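Run 318 began when the club had the lab to itself. Estela Cáceres entered the force limit, 200 grams, and read it back aloud. The Targate final allowed 800 seconds per machine. Their best was 402 seconds over, on a computer they had practiced on since October.

"Lever first," she said.

"Dulletti said heatsink first."

"Dulletti wrote the plan for a different case."

She loaded the Jernesell offsets and released the brake. The arm came down slowly - slower than she wanted - and she kept one hand beside the stop button.
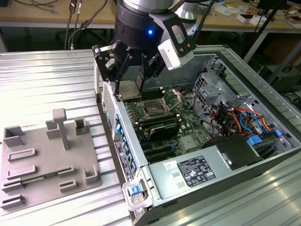 The force reading rose to 40 and held. She logged it. Then she pressed the key for the next step and watched the number start to climb again.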